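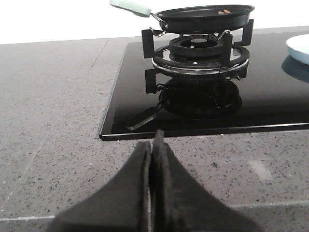
The robotics club at Sunden High has spent most of the spring in the kitchen, and the students could hardly be happier about it! Their project, which they named Porkar, asks a robot arm to help at the stove — moving a frying pan, setting out a dish — and the 17 members have been sharing the practice runs after school since January. They'll show it at the Okon student fair, where teams get 10 minutes each, and a $500 grant from Lashari Hardware is paying for the trip.

We use cookies to improve your visit. Accept | Settings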